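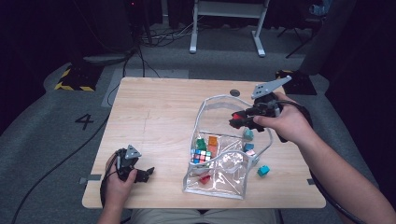 Trarkard Tabletops: Care and Finish FAQ

What finish is on the top?
Hardwax oil, two coats, buffed by machine. Tops shipped before March have one coat.

How soon can I use it?
After 20 days. Light use is fine sooner — keep liquids off.

Can I use a spray cleaner?
No. Use a damp cloth and mild soap. Ammonia dulls the oil.

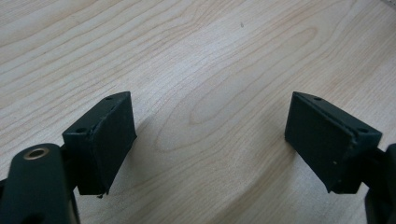
Will my top match the sample?
Color will be close. Grain will not match, as each top is cut from a different board. On pale wood the lines may run in broad arcs or close into long ovals, and a tiny dark speck on the surface is not in itself grounds for return. Glare also changes with the angle of the light, so check the sheen from two sides.

Who handles claims?
Tirta Ngau, extension 417. Have the order number ready.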